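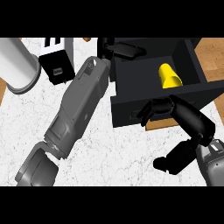 ## Call for participants: compare two grippers and two controllers in a simulated kitchen

Nindano is looking for people who want to help us test how robot arms are controlled by hand from a distance. The study is called Lemma. All the work is done in simulation, so you will not touch a real robot and nothing can be broken.

We need 45 participants in total. Some places are already taken from our first call in January, and we now open the remaining ones. You can apply until 16th April.

## What the study is about

We have a simulated kitchen with two arms working over a counter. In the kitchen there is a drawer, and the tasks are built around this drawer: to open it, to take a small object from it or put one in, and to close it again. For a person in a kitchen this is easy. For a person who moves two robot arms at the same time it is quite difficult, mostly when one gripper must stay at the handle and the other one must work near the rear side of the drawer without touching it.

We want to compare:

- **Two grippers.** Gripper A has long fingers and reaches well into narrow places. Gripper B has shorter fingers, and it holds a handle more firmly in our own trials.
- **Two controllers.** The first is a pair of handheld controllers from our partner Tekex. The second is a pair of small leader arms, which you move with your hands and the simulated arms copy.
- **Two camera views.** One view looks at the counter from above, and one is fixed to the wrist of the right arm. You will have them one at a time, never together.

Every participant tries both grippers and both controllers. The order is different for each person. We do not tell you before the session which order you get, and we ask you not to discuss it with other participants until the study is closed.

## Who can take part

You can apply if you:

- are 18 years or older
- can use both hands without pain for the length of the session
- see the screen well, with or without glasses
- understand spoken and written English well enough to follow safety and task instructions

You do **not** need experience with robots. Half of the places are kept for people who have never controlled a robot arm, real or simulated. The other half is for people who have done this before, for example at work, in a university laboratory or in a hobby project. In the application form we ask you which group you belong to. Please answer this carefully. If you tried a robot arm one time at a fair for a few minutes, you still count as a beginner.

People who are employed at Nindano or Tekex, or who were employed there during the last two years, cannot take part. Participants of our earlier pilot can also not take part, because they already know the tasks.

## What you will do

You come for two sessions on two different days. There must be at least one night between them, and not more than 13 days.

**First session**

1. We explain the study and you sign the consent form. Please take your time to read it.
2. You sit down at the station and we adjust the chair and the height of the screen.
3. You practice freely with the first controller. There is no score in this part.
4. You do the drawer tasks with Gripper A and Gripper B, with breaks between the blocks.
5. You fill in a short questionnaire about effort and comfort.

**Second session**

1. You practice with the second controller.
2. You do the same tasks with the same two grippers.
3. You fill in the questionnaire again, and then we have a short conversation about what you preferred and why.

Each session takes two hours, breaks included. It is allowed to ask for an extra break at any moment, and the clock of the task is then stopped.

One remark about the tasks. Failed attempts are useful to us — the handle slips, an arm hits the front of the drawer, the object falls on the counter. We record them in the same way as the good ones. Please do not feel that you must be fast. Many people in the pilot became slower in the middle of the session and better again after the break.

## What we record

We record the movements of the controllers, the movements of the simulated arms, the pictures of the simulated cameras, and the time for each attempt. With your permission we also record sound during the conversation at the end. We do not film your face or your hands.

The data is stored under a number and not under your name. The list which connects names and numbers is kept separately and is deleted when the study is finished. Until that moment you can ask us to remove your data, and you do not have to give a reason. After it we cannot find anymore which recordings are yours.

We plan to publish the movement data together with the simulated kitchen, so that other groups can compare their own grippers and controllers. The recorded conversations will not be published. The pilot data, which has 491 attempts, was prepared with the same rules.

## Payment

You receive 45 dollars for each completed session, so 90 dollars for both. If you stop during a session because you feel unwell, you are still paid for this session in full. There is no extra payment for good results.

Local bus and train tickets are paid back if you bring the receipt. Parking is not paid back, but you can leave a bicycle in the yard.

## Place and times

The sessions are held in Room 13 at the Unero building, ground floor. The entrance has no steps, and the table of the station can be raised for a wheelchair. Sessions are possible in the morning, in the early afternoon and in the evening, on working days only.

If you have a condition that makes one of the controllers difficult for you, please write to us before you apply. In some cases we can change the setup. In other cases the results would not be comparable, and then we will tell you so clearly.

Some people feel a little dizzy with the wrist view, because the picture moves together with the arm. The screen is a normal flat one and we do not use a headset, but if you easily get sick from moving pictures, please think about this before you apply.

## How to apply

Fill in the application form on the Lemma page of the Nindano site and put the study code **1411** in the first field. We need:

- your first name and a way to reach you
- your experience group (beginner or experienced)
- which hand you write with
- at least three times when you could come, on different days
- if you agree to the sound recording (you can say no and still take part)

We answer every application within one week after the closing date. If there are more applications than places, we draw lots inside each experience group. People who do not get a place can stay on a waiting list, and we call them when somebody cancels.

If you have a place and cannot come, please tell us one day before — then we can still give the time to another person.

Questions about the study can be sent with the contact form on the same page. Please choose "Lemma" as the subject, otherwise the message goes to the sales office and it takes longer.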